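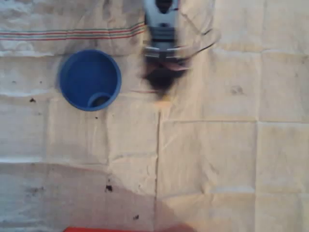
Quiz shows should publish their scoring rules

November 23, 2021
By Tülin Tokgöz

A television quiz is a measuring instrument. It takes in contestants, applies a fixed set of questions under a fixed set of rules, and returns a ranking. Viewers accept the ranking because they assume the rules are the same for everyone. On most shows they have no way to check.

Take Tuncer, the evening quiz now in its third season. Each episode has 17 questions and three players. A correct answer is worth up to 1000 points, with the value falling as the clock runs down. The host explains this much at the start of every episode. The rate at which the value falls is never explained, and it decides most games.

If the value drops at a steady rate, a player who waits half the allotted time loses half the points. If it drops slowly at first and quickly at the end, the same player loses very little. These are different games. The first rewards a fast guess. The second rewards thinking. A viewer at home who wants to know whether a contestant played well has to know which of the two is on the screen, and the score display updates only after the answer is locked.

The second gap is the tie rule. In June, an episode ended with two players level on points, and the win went to the player in the left seat. The host said the decision was "on time." That could mean total response time, response time on correct answers only, or time on the last question. Each of these can produce a different winner from the same game.

The third gap is judging. Spoken answers are accepted or refused by someone off camera. On Tuncer, a surname alone is usually enough, but a contestant was once asked for a first name on a question where only one person of that surname could reasonably have been meant. There may be a rule behind this. If so, it should be possible to read it.

Muammer Dursun, who wrote questions for the short-lived quiz Dretora, has argued that full disclosure would hurt the format. His point is that players would optimize for the formula and the games would become dull. I think this is partly right. Some players would buzz at calculated moments, and a few episodes would suffer for it. But contestants already receive a rules briefing before taping. The people who could exploit the formula have it. The people who lack it are the ones watching.

Kudis, a much smaller show, puts its scoring table on one page of its website. It covers point values, time limits, ties, and what happens when a question is thrown out. The page is four paragraphs long and badly laid out. It settles nearly every argument that comes up after an episode, and the show has not become dull.

A network may reasonably keep some things private. Question selection is one, and casting is another. Scoring does not belong with them. It is applied in public, to named people, for money, and the result is announced as fact.

A useful rules page would state the point curve as a table, one row per second. It would state the tie rule in a single sentence, list the conditions for accepting a partial answer, and carry a date, so that a change between seasons could be seen. The producers have all of this on paper already. Posting it would take an afternoon.

Last updated: three corrections to the paragraph on ties

Contact the editors | © 2021 Trirnik | Back to top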